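Pruitt Store Support
Ticket: Discount codes stacking at checkout, shop payouts don't match orders
Opened by: Vittoria Gatti (shop: Bollex)
Assigned to: Kenneth Abella
Status: Resolved
Plan: Growth

Vittoria Gatti, 9:12 AM
Hi team! First off, I love the new checkout, it's so much quicker than the old one and my customers keep telling me so. But I've got something strange going on and I'm kind of fascinated by it (and also losing money, so, a little urgent).

I sell cleaning cloths and small shop supplies. In June I passed 2000 orders for the first time ever!! I was doing my happy dance over the numbers and then noticed the payout was lower than it should be. I went back through the orders and found 85 where two discounts came off the same cart. One is my welcome code, the other is the automatic bundle discount. They are NOT supposed to combine. The box for "can be used with other discounts" is unchecked on both.

Product it happens on most is the yellow cloth.

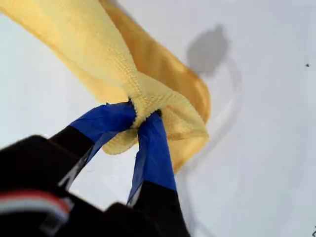 Yellow microfiber cloth

What I tried already:
- Turned the welcome code off and on again
- Made a new welcome code with a different name, same thing
- Checked out as a guest in a private window. Only one discount came off, so I couldn't make it happen myself
- Turned off the Emisby reviews app for an hour. No change that I could see, but I only had a few orders in that hour

Happy to give you access to anything you need.

Kenneth Abella, 10:05 AM
Hi Vittoria, congrats on the 2000 orders, that's a huge month! And thank you for such a thorough write-up, it saves us a bunch of back and forth.

Could you send me:
1. Three or four order numbers where both discounts came off
2. Whether those customers were logged in
3. A list of every app you have that touches the cart

I'd like to see if they have anything in common before we start switching things off.

Vittoria Gatti, 10:31 AM
On it! I sent the order numbers through the secure form so they're not sitting in the thread.

Logged in: yes, every one I've opened so far. Good question, I hadn't thought to look at that.

Apps: Emisby (reviews), Prusemow (saved carts and reminder emails), and a shipping label app that only runs after the order is placed.

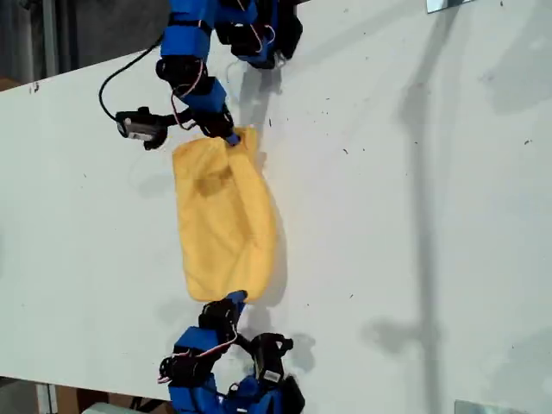 So the variants are fine and the prices on them are fine. The bundle discount starts when the cart has more than one pack in it, and that part works perfectly. It's only when the welcome code shows up too that it goes sideways.

Kenneth Abella, 11:48 AM
Okay, this is a fun one. All the orders you sent came in through a Prusemow reminder email. The link in that email rebuilds the saved cart and adds the welcome code at the same moment. Our checkout looks at the code first, says it's fine, and then the bundle discount gets added when the item quantities load. The check for combining doesn't run a second time.

That explains why your private window test came out clean. You typed the code in by hand, so everything ran in the normal order.

I was able to repeat it on a test shop: log in, add two packs, leave, come back through the saved cart link. Both discounts, every time.

For now, could you go to Prusemow > Reminders > Link settings and turn off "Apply code automatically"? Customers can still type it in themselves.

Vittoria Gatti, 12:02 PM
Oh wow, that is so neat. I would never have found that! Turned it off just now. I'll place a test order from my own account.
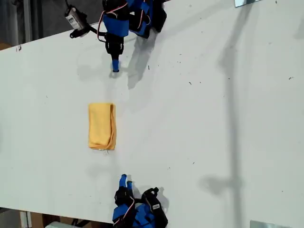

Test order done: two packs, came back through the reminder link, and I only got the bundle discount. Then I typed the welcome code and got the message that it can't be combined. Exactly what I wanted to see, yay!

One question. I've got 3000 reminder emails going out this evening. Safe to let them go?

Kenneth Abella, 12:20 PM
Yes, go ahead. New emails will use the plain link. Emails sent before your change may still carry the code in the link, so I've put a block on our side for your shop that makes the check run again at payment. It stays on until the permanent fix is out.

For the orders already placed, we can't charge those customers again, but I've passed the list to billing for a credit on your account.

Vittoria Gatti, 4:47 PM
Credit just showed up, thank you so much! Went through all the orders since lunch and every one has a single discount. You can close this.

Kenneth Abella, 4:55 PM
Great to hear! Closing now. If you see it again, reply here and the ticket will reopen with all the notes attached.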